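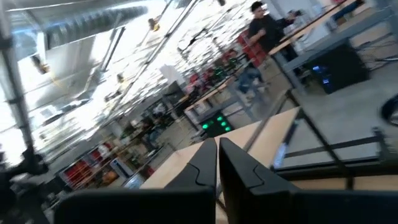 Long bench in the shop, thin wooden top on gray supports, computer tower on the floor side underneath.

From: workshop list
Date: 2024-03-06
Subject: Re: Bench tops and the PC under the long bench

Replying to the whole list as more than one person asked me the same thing off it.

> We are fitting out two rooms at the Irkden building and have been
> told to buy benches before August. Your group has had the long ones
> for a while. Questions:
> - Are the thin wood tops stiff enough, or should we pay for thick?
> - Where do you keep the computers? Ours sit on top and take up
> half the work space.
> - Would you buy from Carrasco again?

Tops first. The thin ones are fine for assembly, wiring and soldering. They are not fine for a vise. We put a vise in the middle of a span and the top flexed every time somebody leaned on it. It now sits directly over a leg with a scrap of ply under the bench top to spread the load, and that has been good enough. If you plan to do any hammering or filing, get one thick top for that and keep the rest thin.

Our benches are 72 inches long per section, bolted end to end. Height is the thing I would change. They came set at 34 and most people here stand to work, so we raised them two notches. Do this before you load them up. Taking everything off again cost us a morning.

Computers: under the bench. We moved all of them down last year and would not go back. Things to watch:

Leave a gap behind the tower so the cables are not bent hard against the wall.
Buy longer monitor cables at the same time. The ones in the box will not reach.
Sawdust gets in. We vacuum the intake every 8 weeks, and the machine nearest the saw needs it sooner.
Keep it away from where feet go. Ours is beside a leg – people kick the leg first.

The lights on the front of the tower are bright green and do show across the room. One person asked if they bother anyone. No complaints so far.

On Carrasco, yes, with one reservation. The frames are solid and the holes lined up. The hardware bags were short on two sections and it took 20 days to get the missing bolts. We ended up buying our own from the hardware store and have the others in a drawer. Count the bolts when the boxes arrive.

We also looked at Finach. Their tops are nicer, but the legs are fixed height and shipping was $49 per section when we asked. That may have changed.

Wood finish: ours had a light coat from the factory. We added two coats of Ritix on the small tables and left the long bench alone. The small tables wipe clean more easily. Glue still sticks to both.

I have the drawing for the leg spacing if anyone wants it. Write to me off list and say which section length you have, since the 48 inch ones use a different crossbar.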